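Peltero Hall – Hand Props Check, March
Checked by: Marites Panganiban
Second check: Crisóforo Tlapale

Done at 4 in the afternoon, lights up full. Great shape overall, and such a pleasure to go through!

1. Walkway to prop tables
OK. Clear all the way to the door, and the tape edges are flat again.

2. Table legs and locks
OK. All locks click. The Beltrán table used to wobble like mad and now you can lean on it – thank you, whoever shimmed it.

3. Power strips
ONE FIX. Strip by the paint shelf has a loose switch. Tagged and unplugged. Replacement is on the Gultine order.

4. Extinguisher
OK. Gauge in the green, pin and seal in place. Nothing stacked within 30 inches of it, please keep it that way.

5. Storage boxes
OK. The big Bituseo crate weighs around 100 pounds full, so it's a two-person lift every time. New label on both ends, nice and large.

6. Glassware
OK. No chips. Wrapped and back on the low shelf.

7. Brass bells
OK, and my favorite item on the sheet. Ran a cotton glove over the rims and handles and found no burrs or sharp spots (the glove would have snagged). Cups are tight on their handles. Crisóforo gave them a real polish and they glow!
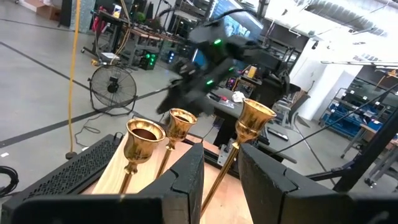
Keep them upright on the board between uses and pick them up by the handle, one at a time. Bare fingers on the cups leave marks that take ages to buff out, so gloves if you can find a pair. Ring them away from people's ears – they carry a lot farther than you'd think.

8. Polish and rags
ONE FIX. Lid was off the rag can. Closed it, and Crisóforo will put a reminder on the cabinet.

9. First aid kit
OK. Restocked with bandages and eye wash.

Open items: power strip, rag can reminder. Both go to Crisóforo.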